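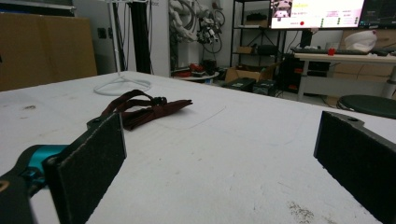
Abb. 13: Gurtband mit Schlaufe und Kunststoffschnalle, auf dem Tisch abgelegt

4.2 Gurtband einfädeln und einstellen

Für diesen Abschnitt brauchen Sie das Gurtband, Ihre Udeck-Tasche, ein Lineal und einen Tisch. Der Tisch muss nicht schön sein. Unserer hat Flecken und Schrammen, und dem Gurt war das bisher gleichgültig. Eine Tischdecke stört dagegen, denn sie wandert mit.

1. Legen Sie das Band auf den Tisch und streichen Sie es der Länge nach aus. Es kommt gefaltet aus dem Beutel und möchte gern so bleiben. Setzen Sie sich durch.

2. Suchen Sie das flache, freie Ende. Das andere Ende ist bereits ab Werk vernäht und wird nicht aufgetrennt, auch dann nicht, wenn Sie eine sehr gute Schere besitzen.

3. Drehen Sie die Tasche so, dass der D-Ring zu Ihnen zeigt. Führen Sie das freie Ende von unten durch den Ring und ziehen Sie etwa 13 cm nach.

4. Führen Sie das Ende zurück zur Schnalle, von hinten nach vorn über den Mittelsteg. Wer von vorn nach hinten fädelt, erhält einen Gurt, der völlig richtig aussieht und sich beim ersten Anheben verabschiedet.

5. Prüfen Sie, ob das Band verdreht ist. Fahren Sie dazu mit zwei Fingern einmal die ganze Strecke ab. Bei einer Verdrehung zurück zu Schritt 3. Schimpfen ist erlaubt, verkürzt den Vorgang aber nicht.

6. Ziehen Sie das Band fest und messen Sie die Länge zwischen den beiden Ringen. Bei voll ausgezogenem Gurt sind es 142 cm. Kommen Sie auf deutlich weniger, steckt der Rest noch in der Schlaufe.

7. Stellen Sie die gewünschte Länge ein und schieben Sie das überstehende Ende unter die Schlaufe.

Hinweis: Schneiden Sie das überstehende Ende in der ersten Woche nicht ab. Margit Medve aus unserer Werkstatt nimmt gekürzte Gurte zwar zurück, verlängern kann sie aber auch sie nicht.

Achtung: Schnalle nicht schließen, solange ein Finger im Weg ist. Das Geräusch beim Einrasten ist laut und deutlich. Das zweite Geräusch machen dann Sie.

Achtung: Der Gurt ist ein Tragegurt. Er ist nicht zum Abschleppen, Klettern oder Sichern von Dachlasten zugelassen. Wir erwähnen das, weil Anfragen vorliegen.

4.3 Wenn das Band rutscht

Meist liegt es am Mittelsteg, siehe Schritt 4. Rutscht das Band trotz richtiger Führung, ist es oft mit Weichspüler gewaschen worden. Spülen Sie es in klarem, lauwarmem Wasser aus und lassen Sie es liegend trocknen. Nicht auf die Heizung damit, die Schnalle nimmt das übel.

Ersatzgurte bestellen Sie unter der Teilenummer 700 bei der Firma Mészáros in Brurkville. Bitte geben Sie die Farbe an. »So wie der alte« hat sich als Farbangabe nicht bewährt.

Weiter mit 4.4, Schulterpolster anbringen. Das Lineal können Sie wegräumen.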